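Retail Motor Trade, Week 5: Reading the Dealer's Offer
Lecturer: Haziq Ginting
27/02/2018

Bring the Treltier price sheet from January. We'll be marking it up.

A dealership makes money in several places, and the sticker is often the least interesting of them. Students tend to arrive thinking haggling is the whole game. I doubt it. A buyer who knocks $4,000 off the car and then signs for paint protection, a long loan and a low trade-in has probably handed most of it back.

Take the Coetzee Motors case in the reader. The ad promises "over 12 benefits for every customer". Go through them and see how many are things the law already requires, or a free coffee. Hafiz Jugah's chapter is kinder to this sort of copy than I am — read it anyway, and decide for yourself.
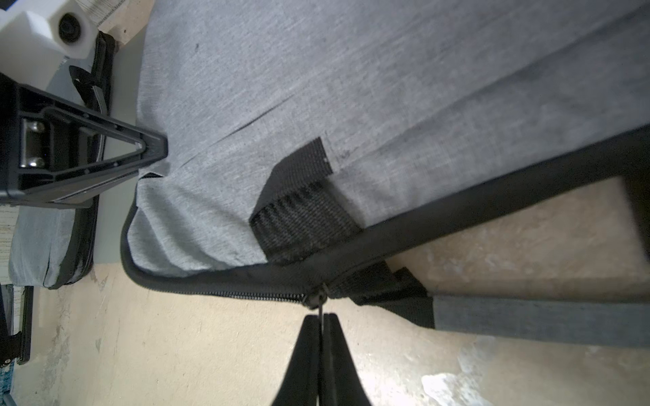
Why would a dealer sooner quote a weekly payment than a total price?
A weekly figure hides the term. Stretch the loan by two years and the payment drops while the total cost climbs, and most buyers only compare the first number.

Trade-ins next. The Damadero worksheet shows the same used car valued two ways. In the first, the dealer is "generous" on the trade and firm on the new car. In the second it's the reverse. The changeover figure is identical. Ask for that figure in writing before you talk about anything else.

Extended warranties: the Fevow brochure uses the word "comprehensive" on its cover. Check the exclusions on the back page and tell me whether you'd still use it.

For the tutorial, write one page on which line of the Treltier sheet you'd challenge first. Show your working.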